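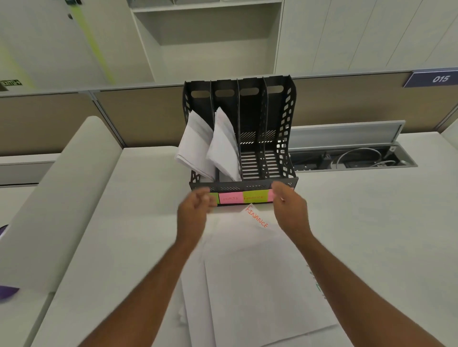 *A four-compartment desktop file organizer with papers in the two left sections.*

**Wonell to Open Second Office Supply Reuse Store in Kaltton**

KALTTON, Wednesday, July 28, 2021 – Wonell, a reseller of used office furniture and supplies, will open a store at the former Tedesco stationery building in Kaltton next month. It will be the company's second location and the first to sell small desk items alongside chairs, desks and filing cabinets.

The Kaltton store has 1,696 square feet of sales floor, with a receiving area at the back of the building. Stock will come from offices that are closing, moving or cutting down on space. Wonell buys full office contents, sorts them at its Remimora warehouse and sends usable goods to its stores.

Between January and the end of June, the warehouse took in 1,577 small items, including letter trays, file holders, staplers, desk lamps and binders. Until now these were sold in mixed boxes to other dealers. In Kaltton they will be cleaned, priced one by one and put on open shelves.

"People come in for a desk and then ask us where they can get something to keep their papers in," the company said in a statement. "We had those things in the warehouse the whole time. It made sense to sell them in the same place."

Most small items will be priced at $2 and up. Furniture prices will match those at the Remimora store. Customers who buy a desk or cabinet can have it held for 72 hours at no charge, and local delivery can be booked at the counter.

Businesses that want to clear out an office can ask for a site visit through either store. Wonell does not accept printers, monitors or other electronics apart from desk lamps. Drawers and file holders should be emptied before pickup, and keys for locking cabinets should be taped to the inside of the top drawer.

The Kaltton store will be open Tuesday through Saturday. Parking is behind the building, with a ramp to the rear entrance.

**About Wonell**

Wonell buys and sells used office furniture and supplies. It operates a warehouse and store in Remimora.

**Media contact:** Wonell Press Office, Remimora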